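**Ticket 193: kitchen faucet sensor keeps quitting**

July 2026

Hi Wakana, me again! The Dridon faucet is still doing its thing where it runs for 3 seconds, shuts off, and then ignores my hand until I walk away and come back. I swapped the batteries like Asuka Yoshida said (brand new ones, fresh pack), and I wiped the little sensor window with a soft cloth. No change.

Next I went under the sink and pulled the filter screen. It had some grit in it, so I rinsed it, put it back and opened the valve all the way. The flow got stronger, which was nice, but the cutoff stayed exactly the same.

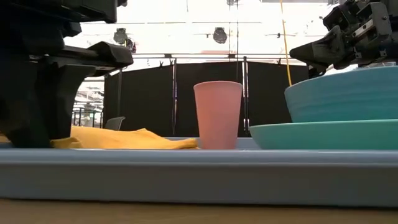

I also tried the reset from page one of the manual, where you hold the button until the light blinks. Mine blinks red and then just goes dark. The manual only talks about blue, so I have no idea what red means. Is there a list of light colors somewhere?

One more thing: the Tokarz control box under there has a loose-feeling plug. If I press on it, the faucet works fine for a few tries. Could you send me a new cable before we replace the whole box? I'm home most mornings if you want to call.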